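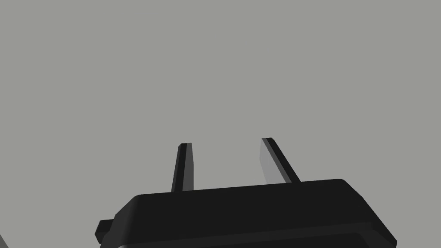
Jullamar gripper comparison: progress report
Prepared by Polyxeni Stefanou, 5/2/19

Work this period was on the simulated trials. The two-finger gripper model with flat plate jaws now runs under the Drellevix controller, and we have logged 1,366 grasp attempts with it. The Geraghty suction model is behind. Its contact settings had to be redone, so only 30 attempts count so far.

Closing speed made little difference on boxes. On the thin trays, slower closing helped, and we have set it as the default for both arms.

The wrist camera view was moved to match the bracket at Deltunby. Labour was up to 32 hours over plan as a result. We have not drawn on the travel money.

Next: 20 repeat runs per part on the suction model, then bench tests at Deltunby in April. We still need your approval for the spare jaw set.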